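Gimell Kicking Tee and Practice Net Set

Print this page
E-mail this page to a friend
Reading time: 5 minutes
Last updated 19th November

If you've ever spent a whole Saturday-style rugby morning chasing balls out of the blackberries behind the in-goal, you'll understand why we got so excited when the Gimell set first landed on our counter. It's a proper kicking tee paired with a free-standing practice net, made for club kickers, school kickers and the sort of parent who says they'll only have one go and is still out there when the streetlights come on. We've been selling rugby gear for a long while now, and there aren't many things we've taken home ourselves and been reluctant to bring back!

The tee is the heart of it. It's a moulded rubber piece with three prongs, and the prongs flex a little when your boot comes through, so you don't get that nasty jarring feeling you can get from the hard plastic ones. The ball can be stood nearly upright or leaned well forward, whichever you favour, and once you've found your angle there's a small raised mark on the collar to line up with the seam so you can find it again next time. Harsh Singhal, who looks after our kicking range and coaches the under-sixteens when he isn't here, leans his so far forward that the rest of us can't look, and he swears by the low prong for exactly that.

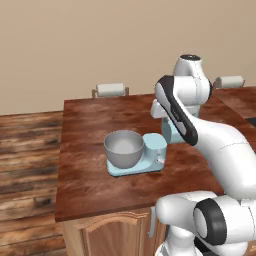
The net is the other half of the parcel and it's where most of the money goes, to be fair. It stands on a folding steel frame with a wide foot at either side, and the pocket is hung loose on purpose so the ball drops dead at the bottom and doesn't come flying back at your shins. You can kick from three paces or from a full run-up. We'd ask you to peg it down on grass every time, even when the air is still, and to use the sandbags if you're on artificial turf or a driveway (the bags are supplied empty, so pick up some sand on the way home).

Who is it for?

We get asked this a lot, and the answer is a fairly broad church. Juniors who have just moved up to taking conversions will get plenty out of it, and so will the senior kicker who wants to work on contact and follow-through after training without needing a mate behind the posts. It won't tell you whether the ball would have gone over, of course. A net is for the strike, and you still need a paddock and a set of posts for the rest. Consuelo Toledo, who has kicked for her club's first side for more seasons than she'd like us to print, uses hers for the ten minutes before warm-up and says it settles her down better than any amount of jogging.

If you mainly want to practise drop goals, you can leave the tee in the bag and the net does the job perfectly well on its own. Punters will be happy too, although a really high spiral can clear the top bar from close in, so stand a bit further back than you think you need to and have a look at what's behind you before you start.

What comes in the bag

Gimell kicking tee, medium height, in orange
Folding frame and net with centre target
Four ground pegs and two empty sandbags
Carry bag with shoulder strap
Printed set-up card

The tee weighs 212 grams, so it'll sit in a kit bag pocket without you noticing it. The whole set in its bag is heavier and best carried on the shoulder, or by a willing younger brother.

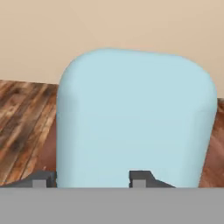
Putting it up

Lay the frame flat on the ground first and open both feet before you lift anything. We mention it because the most common phone call we get is from someone who's stood the frame up with one foot still folded and can't work out why it's leaning. Push the crossbar in until the button clicks, clip the net on from the top corners and work your way down, leaving the bottom clips until last. Once you've done it a couple of times you'll be quick enough to have it up while everyone else is still lacing their boots.

Taking it down is the same thing backwards. Please don't roll the net up wet and leave it in the boot of the car for the week. Hang it over a fence or a clothesline until it's properly dry, give the steel a wipe, and put a drop of light oil on the hinges at the end of the season. The tee only needs a rinse under the tap and a scrub with an old toothbrush where the mud gets in around the prongs.

Sizes and colours

The net comes in one size, which suits a full-size ball and the smaller junior sizes equally well. The tee is sold with the set in medium height, but you're welcome to swap it for the low or the high one at no charge, just pop a note in the order comments. Orange is standard. There's a white one as well, which looks very smart and is remarkably easy to lose on a chalked line, so we've tended to steer people toward the brighter colour.

Spare parts are something we've always tried to keep on the shelf. Replacement nets, pegs, clips and crossbar buttons are all in stock, and the older Kavport frames take the same clips, so if you've had one of those since forever you can freshen it up without buying the lot again. The Kavport net itself is a different width and won't fit.

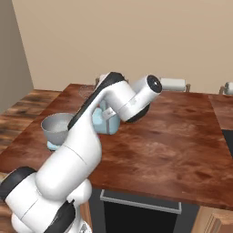
Robotic arm at a wooden kitchen countertop.

Ordering and delivery

The stock code for the full set is 1051, and the tee on its own is 800. Quote either one over the phone and we'll know what you're after. Orders are packed in our own storeroom and sent by road, and larger club orders can be collected from the side door if you'd like to save on the freight. Clubs and schools buying three sets or more get the club price, and we're happy to invoice your club directly if you send us the details on letterhead.

We expect the next shipment in February, in good time for pre-season. If the set is showing as out of stock when you visit, leave your e-mail with us and we'll put your name against one. There's no deposit to pay, and if you change your mind, a quick message is all we need.

Returns are accepted on anything unused and still in its bag. If something has arrived bent, short or missing a clip, ring us before you send it anywhere, as we can usually have the right part in the post to you the same day.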